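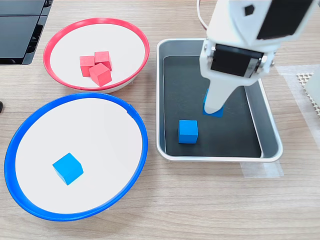

Tips for sharing a bench with a sorting arm

1. Color-code the bowls. At Stillthorpe we put red parts in the red-rimmed bowl and blue in the blue one, and now even the night shift (me, most of October!) can check the arm's work in one glance.

2. Tape the tray down. A tray that creeps half an inch means missed grabs all morning. Clear tape is fine, just change it when it starts to lift.

3. Keep your old job sheet. I used to sort 217 pieces before lunch and my wrists knew it. These days I do checking and refills, and Telma Salinas got us 13 hours of paid training for the switch — ask for yours before the arm shows up, not after.

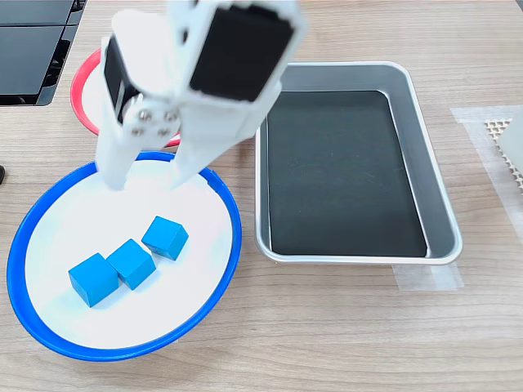

Telma also talked the boss into letting us set the pace, so if I need it slower, I turn it down and tell the next shift.

4. Wipe the table at break time with the arm stopped. Dry cloth only, and keep your coffee on the other bench — I learned that one the sticky way.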